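The Snack Tray, and Other Matters of State

She packs treat boxes at a table with a flowered cloth, and she has opinions about crackers.

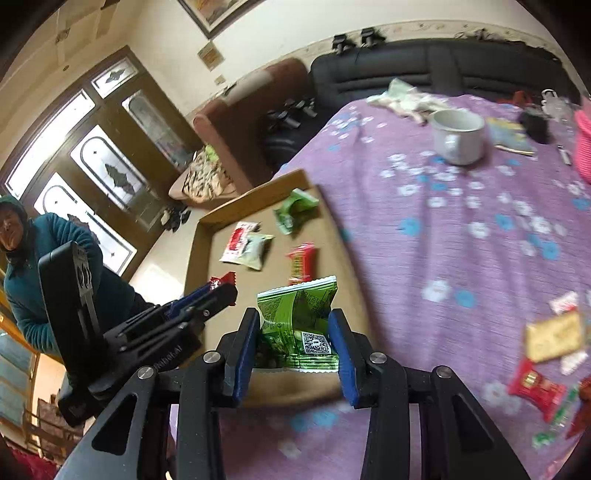

How it started

The woman behind the Rumum treat boxes does not want her name in print. Her sister-in-law reads this site, she says, and her sister-in-law still believes the boxes come from a shop. So for our purposes she is the packer, a title she accepted on the spot and has since used twice on the phone.

The boxes began one December, when a cousin moved away for work and complained that the vending machine at Plavbridge sold one kind of pretzel. "I mailed him a shallow box with whatever was in the drawer," she says. "He wrote back asking when the next one was coming. Not thank you. When's the next one."

Last year she sent out 346. She knows the figure because the post office clerk told her, in a tone she describes as personal.

The living room question

All of this happens in the living room. There is a proper dining table in the next room, under a sewing machine and what she calls "the good tax papers," and it has not been seen in daylight for a while. The snacks get the table by the black leather sofa, with the lilac cloth on it, the one with white and blue flowers. Guests get the sofa if they keep their elbows in.

Does the cloth help? "It hides crumbs and it makes me feel like I'm hosting something. With a bare table I'd feel like a warehouse."

She packs into cardboard trays with low sides and won't hear a word for anything deeper. "In a deep box everything goes to the bottom and sulks. In a tray you can see what you've got. Too much green, you take out a green."

I ask whether anybody receiving a box has ever noticed the balance of green. She looks at me the way you'd look at a man who puts ketchup on soup.

On crackers

The cracker is where she becomes serious. A square one in a clear wrapper will break if you so much as think about it, so it stays out on the cloth until the packets are settled. Candy can go anywhere. Candy, she says, has no feelings.

"People want to put the cracker in first because it's flat. They think it's a floor. It isn't a floor, it's a guest."

She once paid for advice on this. A packaging firm called Witkowska offered a consultation by phone, 80 dollars for the half hour, and recommended shredded paper. She tried it on one Friday's boxes. Her cousin reported finding paper in his shoes until spring – she still considers this money well spent, though she won't say on which part.

Keeping order

Her system for the rest of the table is looser. Packets start out scattered, get moved into the tray, get taken back out when she changes her mind. A mug lives at the back, along with a water bottle and some knitting that she insists is going to be finished.

"I knit when I can't decide between two packets," she says. "You'd be surprised how long that scarf is."

An office supplier, Coltedex, wanted her to quote for 3000 boxes for a sales conference. She gave it an evening's thought, got as far as pricing the trays, and then pictured that many crackers waiting on her tablecloth.

"I told them I could do 2," she says. "They haven't called back."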